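2023-04-07
By a member of the Trurham shared workshop

Search articles, projects, topics Go

Two arms is one arm too many
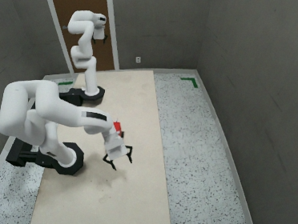
For most of the winter our workshop has been talked into a two-armed robot bench. The plan has a name, Tumar, and a budget line of $3,355 for parts and wiring, which does not include the arms. I have been going along to the planning evenings since November and I still can't get a plain answer to a plain question. What is the second arm going to do?

I'm told it will hold things while the first arm works on them. A vise does that. We own several vises, and none of them needs a software update.

I should say that I like robots. I built a pen plotter in my garage out of printer rails and it draws a decent map. What bothers me is the way a home or club project grows before it has done a single useful thing. You start with a small job, say sorting the screw bins, and before a screw has been moved the talk has gone to folding shop towels and packing kits for the spring fair. Every new idea makes the old one look too small to bother finishing.

The computer model is part of the trouble. I've nothing against building the room in software first. It costs very little, and if you drive an elbow into a wall you start over. But the table in the simulator has whatever friction somebody typed in. Ours has a hump where two sheets meet and a sticky patch from a glue job that no one has confessed to. Somebody put scuffs on the walls and specks on the floor of the model, and people at the last meeting were very taken with that. I would trade all of it for one honest number on how far the gripper misses when it reaches for a part with a bit of oil on it.

We were shown a run of 4,000 practice grasps with a success rate that got a round of applause. Fine. I asked how many had been tried with a real part on a real bench, and the answer was 35. I asked how those went and was told the calibration was still being worked on. I have heard that about every machine in the building, including the laser cutter, and in that case it was true for a year and a half.

Then there is upkeep. The Strachan controller boards the group wants are good boards, as far as I can tell, and they come with a forum full of people asking why theirs stopped talking to the motors. The Atosum camera kit needs fresh lighting settings if anyone moves a lamp. People move lamps here every night. A shared shop is hard on anything that has to be left alone to work.

My own proposal is dull and was received that way. Bolt down one arm. Give it one job that a member really does by hand and hates. Run it for a season on the real bench, write down every failure on the clipboard by the door, and let anyone read the sheet. If the sheet looks good, buy the second arm and I will carry it up the stairs myself.

The vote is at the next general meeting. I expect to lose it, and I've already asked for the clipboard.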